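Visits > Art in odd places > Karnora Mall open day

Posted 21/07/2022

I have a soft spot for art in places that weren't built for it. I've seen watercolors in a tire shop and a pretty good string quartet in a parking garage, so when Sowmya Hegde emailed to say the old department store at Karnora Mall was opening its doors for a day of studio visits, I had my shoes on before I'd finished reading.

The project is called Pleretora. It took over the upper floor of the anchor store last fall, after the place had been dark for years, and the mall lets the artists have it for the cost of the utilities. In return they open up to shoppers a few times a year and keep the front windows filled. There are 42 cents' worth of signs telling you how to find it (paper, taped, one pointing at a pretzel stand), so give yourself ten extra minutes. I went up the wrong escalator and ended up in shoe repair. Nice man, very patient, pointed me the right way.

Once you're in, it's huge! The old departments are still there if you know how to look. Menswear is printmaking now, the bridal section has two textile people in it, and the perfume counters have been pushed into a long row for the ceramics group. They left the mirrors up on the columns, which means you keep catching yourself looking at art with your mouth open. 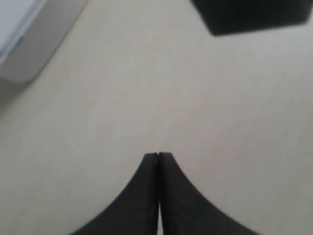

Upstairs at Pleretora, open day.

I started in printmaking, mostly for the smell of ink. Szymon Urbańczyk was running the press and letting anyone who asked pull a small print of their own - a little linocut of the mall's clock tower, one color, your choice of blue or brick red. I went for the red. He told me he'd cut the block the week before and already hated the left side of it, and then he wouldn't tell me what was wrong with it. I've been staring at it on my fridge ever since and I still can't find the problem.

His own work was hung behind the press, big black and white prints of loading docks and service corridors, all the parts of a mall you never walk through. The one I liked best is called Lobo. It's a delivery door, half open, with a shopping cart parked where a guard dog would be. It was priced at $565, and I did the thing where you walk away, come back, walk away again and then buy a postcard of it.

Next was bridal. The textile pair were in the middle of a weaving made from old store banners, the kind that used to say SALE in letters as tall as a kid. They'd cut them into strips and you could sit down and add a row. I did three rows, all too loose, and was very kindly told they'd "settle." A girl next to me who couldn't have been more than six was much better at it than I was and knew it.

Sowmya found me there and took me around the rest. She organizes the whole thing, and she's one of those people who can hold a conversation with you and four other people at once without losing track of anybody. The question I really wanted to ask was how you talk a mall into this. She said the mall's leasing office had been asking for a pop-up store, and she went in with a floor plan and a list of 300 people who had signed up saying they'd come to a show there. She'd collected the names by hand at the farmers market. The manager kept the list, apparently, and it's still pinned up in the leasing office. I love that.

She was also pretty open about what isn't working. The heating only comes on in half the floor, so the painters spent last winter in coats. The freight elevator quits when it feels like it, and anything bigger than a door has to come up the public escalator before the stores open. And the lease runs month to month, so if a real tenant turns up they're out. I asked if that kept her up at night. She said the elevator did. 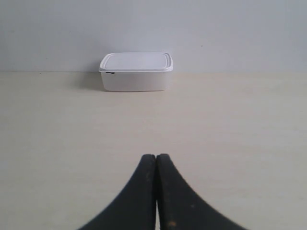

The ceramics row is where I spent most of my money. Five or six potters share the old perfume counters and everything was laid out under the glass as if it cost a fortune, which some of it did. There was a whole shelf of little salt dishes glazed the green of a swimming pool, and a teapot with a spout so long I was nervous just standing near it. I bought two salt dishes and a mug. The potter was out of tissue paper by then, so I'd suggest bringing something from your own kitchen to get your purchases home in, and a plain white plastic food container with a snap-on lid would be perfect for the small stuff. Mine rode home in my sweater. One of the dishes now has a chip, and that's on me.

Lunch was in the food court, and I'm going to say a good word for Remier, the sandwich counter next to the arcade. They'd put the artists' postcards in a rack by the register and gave you a dollar off if you had an ink stain on your hands. I had plenty. Get the roast pepper one and skip the soup.

After lunch there was a talk in what used to be the fitting rooms. They've knocked out the partitions and it seats maybe a couple dozen people on folding chairs, with more of us standing along the back. Three of the artists talked about working in public, with shoppers wandering up and asking if the bathroom's back there. One of the painters said she'd started putting the question in her titles. The sound was terrible (bring back the carpet!) but people stayed and asked good things, mostly about money, and they got straight answers. Sales on the previous open day came to $3421 across the whole floor, and the artists keep all of it.

By closing time the counter at the door had clicked past 642 and the woman holding it was showing it to everyone who left. I walked out through the lower level with my print rolled up in a flyer, passed the pretzel stand, and was asked twice by other people how to get upstairs. I sent them to shoe repair first, out of loyalty.

If you go: the next open day is planned for the fall and it's free. Park on the north side, by the garden center, and take the escalator with the blue handrail. Bring cash for the potters, as only one of them had a card reader and it was being passed down the row all afternoon. Print pulling stops an hour before closing, so do that first.

18 shares | 7 comments

Contact | © 2022 | Back to top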